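Workshop Tips: Trying Out Grippers on Thin, Flat Things

Most grippers will pick up a block or a cup. Thin parts sort them out much faster, so if you only have an evening to compare two sets of fingers, spend it on cards, veneer strips and shims. These notes come from a few weeks in November at the Yüksel workshop, where Kaan Karakaya and I ran the Zirkis fingers against the Druna ones on the same arm.

Fix everything except the fingers. Same arm, same camera mount, same controller settings. If you change the speed and the fingers on the same night, you will not know which one made the difference.

Do 20 tries per finger set on each job and write down every one, including the bad ones. We ended up with 198 usable tries. A few were thrown out when the wrist camera cable came loose. Tape the cable in 2 places before you start.

Test in a real cabinet as well as on the bench. On an open bench both sets did fine. Inside a cabinet the light drops off, there is a shelf overhead, and the arm has to come in at a slant. The Druna fingers are wider across the tip, and that cost them in narrow gaps – they tended to bump the side wall first.

Put a bit of white tape on dark fingers. It gives you something to find in the camera view when the corner behind is in shadow. Wipe the finger with alcohol first or the tape will creep.

Check the focus before you blame the grip. A wrist camera sees the finger very close and the work farther off, and it can't keep both sharp. Focus on the work.

For thin stock, close slowly and stop early. Muammer Işık set our controller to half the closing force in the manual and we stopped denting edges. Cardboard is less forgiving than veneer. Cut plenty of spares and throw out any that have taken a bend.

Rubber pads help on smooth card but grab too hard when you need to slide it into a slot. We took ours off for slot work and left them on for lifting. The Clostmont pads come off with a fingernail. The glued kind need a scraper and around ten minutes.

Dust matters more than you would think. Wipe the fingertips between runs, and vacuum the cabinet floor too, or you will be picking the same grit off them all night. 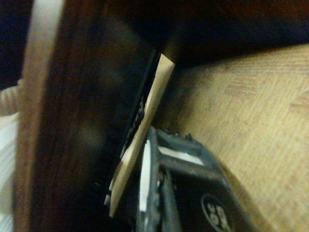 We are keeping the Zirkis fingers on for slot jobs and the Druna set for boxes and jars. Next on the list is a shorter camera bracket – the one we have catches on door hinges.

Contact us | © Yüksel Workshop Notes | Back to top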